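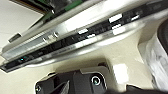

Why does the drawer under the cooktop keep rolling open on its own? Runners are out of level side to side, left one sits low at the back. Shim the left runner, then reset the front adjuster.

Ticket 628, Carincombe job, kitchen refit
Opened by: Siyabonga Nel
Status: open, waiting on parts
Fitted: July, Stusel carcasses, Rüegg soft close runners, Roltell worktop

Log

Client called again re wide drawer. Creeps open 25 mm overnight, sometimes more. No one touching it. Doors all fine on that run, only the drawer.

Checked first: runner screws tight. Clips engaged both sides, heard the click. Took the drawer out, base flat, no bow. Put it back, same thing within the hour.

Level on the cabinet floor front to back: falls forward a hair. Side to side is worse. Plinth legs on the left have setled, floor there was patched after the old pipe came out and I dont think the patch was ever great.

Wound the left back leg up two turns. Drawer stays shut empty. Loaded it with pans, opens again. So leg is part of it, not all.

Soft close on left runner feels weak compared to right. Swapped left and right dampers over (they do swap, one screw each). Weak side moved with the damper. Ordered a new pair from Rüegg, 12 days they say.

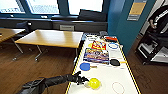
Manolis Tsakiris replied that he would leave the dampers alone until the worktop fixings had been slackened off, as a top pulled down too hard can rack the cabinet under it and then no runner will sit right. Fair point. Had not looked at that.

Slackened the four brackets under the Roltell top. Front left one was really cranked down, washer had bitten into the rail. Cabinet moved, could hear it. Rechecked diagonals, were 3 mm out, now under 1. Nipped brackets back up finger tight plus half a turn.

Drawer with pans in: stays shut now if you push it home. Still drifts if you let it close by itself, stops short of the last bit. Thats the damper. 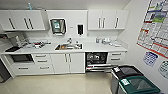 Handles next, client wants these changed on the same visit. Current ones are round knobs, two have worked loose and spin. Wants a dark bar set upright on the wall doors, same sort of thing as on the white wall cabinets in the photo, with the pair close together where two doors meet. Told her knob holes wont line up with a bar, one hole can be reused, second needs drilling. Jig is in the van. Bar on the wide drawer goes horizontal, she agreed. Budget for handles 200 all in, fitting included, should be ok if we dont go fancy.

Do not drill drawer front until new dampers are in and front is adjusted. Gap to the door next to it will shift.

Still to do
Dampers, both sides, when they land
Front adjuster, reset from zero, left then right
Pack under left back leg, proper plastic packer, leg is near the end of its thread
Check the other two base units for overtight brackets, same fitter did all of it (me)
Drill and fit bars

December 23, 2025: chased Rüegg, parts shipped, no tracking yet. Client ok to wait til after the break. Told her keep the heavy pans on the right side of the drawer for now. Leaving ticket open.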